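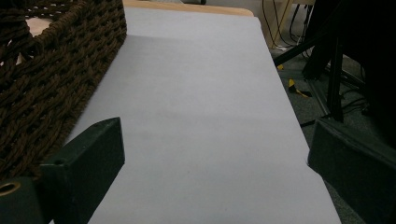

I've been packing boxes for children's homes and relief projects for long enough to have opinions about kit, and the Drostulell family relief box is the one I keep going back to. We send them out to places where kids are being looked after by grandparents, aunts or whoever was left when the fighting got close. At my end it starts in a very ordinary way, with a big sheet of pale paper laid over the table and a dark brown woven basket sitting on top of it, and from there it's just a matter of working through the list until the lid goes on.

The box itself holds 85 litres and comes flat. It goes together without tools (the first one took me ages, the rest were quick) and the handles are moulded in, so two people can carry it down a bad road without losing their fingers. Inside there's a lift-out tray, a water-resistant liner and five document sleeves. I love the sleeves! Birth records and school papers are what families most want to keep hold of, and they used to get shoved in with the soap.

You can order it empty or with the Jikura bedding set, which adds blankets and a groundsheet. I'd go for the set if you're sending anything before the winter. Orders placed by the end of April go on the spring shipment — after that it's the autumn one.

Empty box: £40 each
Pallet quantity: 288 boxes, supplied flat
Colour: grey only
Lid: lockable, padlock not included
Spare liners: sold singly

A couple of grumbles. The Sterkel labels that come with it peel if you stick them on in the cold, so I write on the lid in marker as well. And the tray is a bit shallow for tins. It does fit neatly in the back of our old Honda with the seats down, mind you, and stacks well once it's full.

Please don't add loose medicines or aerosols, they get pulled out at customs and hold up the whole pallet.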